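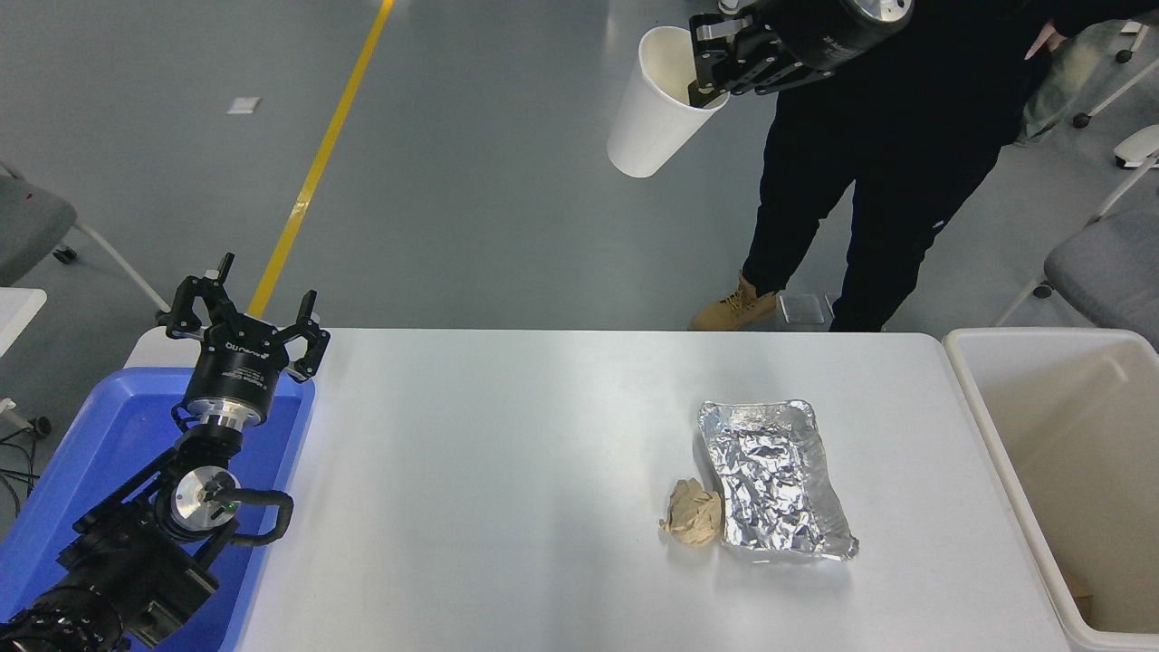
Aluminum foil

Aluminum foil is aluminum rolled into thin sheets. It is used to wrap food, line pans, insulate pipes and seal packages. Household foil is sold on rolls, while heavier grades are pressed into trays and pie plates.

Production

Foil is made by passing aluminum through heavy rollers until it reaches the desired thickness. For the thinnest grades, two sheets go through the last set of rollers together. The sides that touch the steel come out bright, and the sides that face each other come out dull. The difference has little effect in cooking.

Kitchen use

Foil keeps out light, air and moisture, and it holds its shape when folded. Cooks use it to cover roasts and to bake fish or vegetables in closed packets. Acidic foods such as tomatoes can pit the metal if left in contact with it — glass or plastic is preferred for storing them. 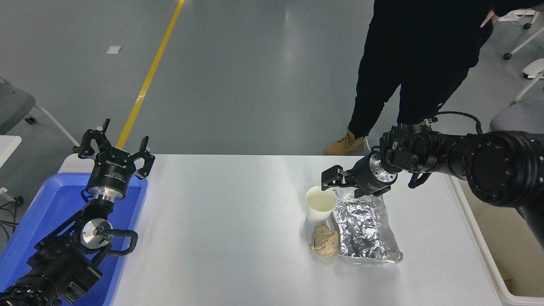

Crumpled aluminum foil beside a paper cup and a wad of tan paper.

Recycling

Clean foil can be melted and rolled again. Many local programs accept it, though some ask that small pieces be pressed into a ball first. Foil laminated to paper or plastic is harder to process and is often refused. In Laleo, a town of 3,411 people, foil has been collected separately at 4 drop-off points since September 2, 2019.

See also

Tin foil
Parchment paper
Wax paper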